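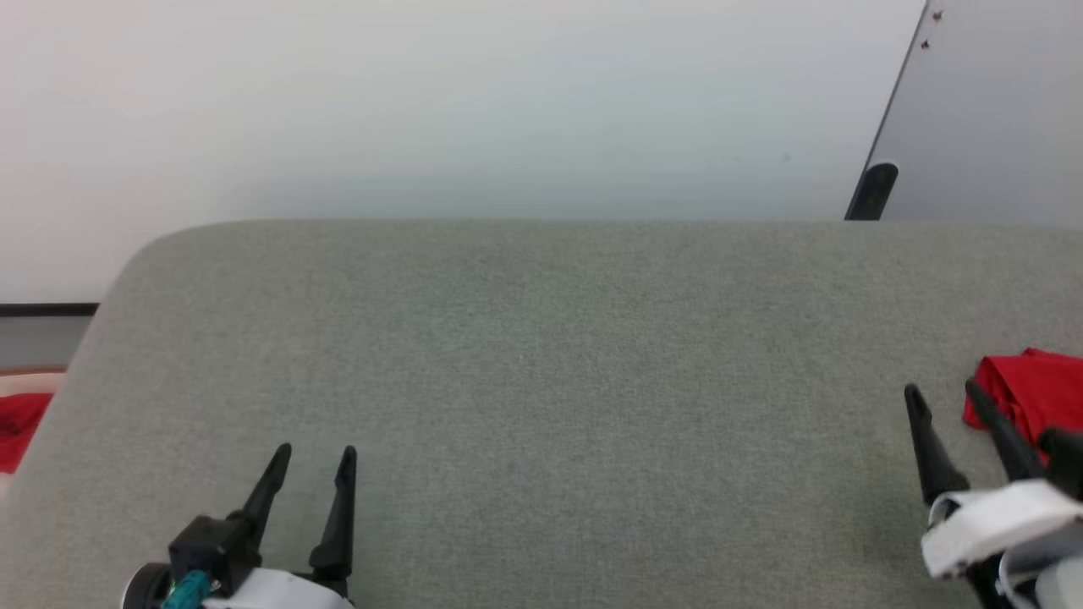
Jerseys and the Gray Table
Posted 18 Apr 2022

The Liser youth league used the same reversible practice tops for years, and when the league moved over to new uniforms the old stock came to us along with a few boxes of game jerseys. The list that came with the boxes gave 1,382 pieces. We sort, fold and bag them here before they go out to the after-school programs. 

The table is covered in gray fabric with a fine texture. We used to fold on a bare top and the jerseys slid all over the place. Basketball jerseys are slick, most of them are polyester mesh, and on a hard surface the bottom layer moves every time you touch the top one. With fabric under them they stay where you put them. The cover gets a pass with a lint roller at the end of each session. Stray threads from one bag will show up on the next color if you skip it.

The back-left corner is rounded, so sleeves and straps don't catch when you pull a piece across. We keep the top clear between pieces and put finished stacks somewhere else. One jersey on the table at a time is the rule. 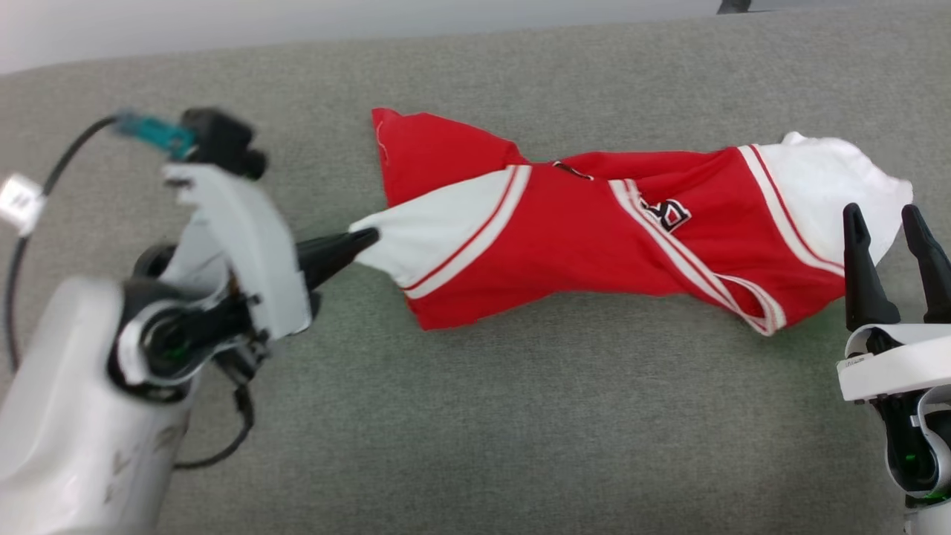 Red jersey with white side panels, twisted up before folding.

Most jerseys come out of the box looking like a rope. They were washed in large loads and went straight into the boxes without being laid out. The first job is to get the twist out. Find the two shoulder straps, hold one in each hand, and let the weight of the jersey do the turning. If it won't drop open, lay it down and work from the hem toward the neck.

Two-color jerseys are easier than plain ones. The side panels tell you right away which way the body is turned, and if a stripe runs off at an angle there is still a twist in it somewhere. On the plain practice tops you have to look for the side seam.

Look at the edges while you have it open. A few loose threads get trimmed and the piece goes in the regular stack. A hem that has come undone for more than 3 inches goes to mending. Lettering that is cracked but still stuck down is fine. Lettering that lifts when you run a thumb over it goes to mending too, where it is either pressed again or taken off.

The fold we settled on is the one Soledad Escobedo brought over from the Irano store, where she folded team wear for a long time. Face down, sides in to the middle, straps down, then the hem up in two turns. It ends up with the number showing on top.

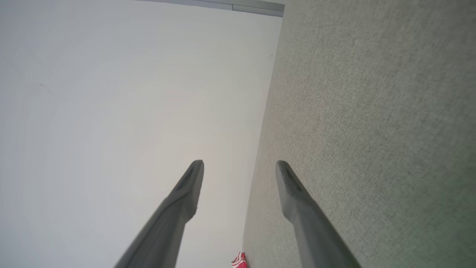

Numbers matter more than you would think. The programs ask for full sets, and a set with two 12s and no 8 is a headache for the coach. With the number on top you can go down a stack with one finger and see what is missing. We bag in sets of 21 when the sizes allow it. Short sets get a tag with the missing numbers written out.

The bags are the plain clear kind from Trikis. We bought a carton of 2,000 and have not run low yet. Press the air out flat with your forearm before you close the bag, or the stack will lean over in the carton and the folds come loose.

A single jersey takes under a minute once you have the twist out. Getting it out can take longer than the fold. New people tend to fold over a twist that is still in there, and you can tell by the lump at the side seam.

The red and white sets are nearly done. After that come the practice tops, and then a mixed lot from Gauthier that has not been opened. We would like all of it out by June so the summer programs can start with their sets in hand.

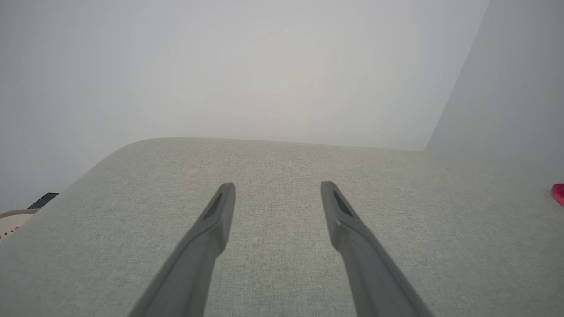

Ibrahim Fashola wrote in to say that his program folds with the number on the inside, so the print faces print and doesn't rub against the bag. He says it has kept the older lettering from getting worse, and he puts a strip of masking tape on each bag with the numbers in order. We may try that on the game jerseys with the weakest print and leave the rest as they are.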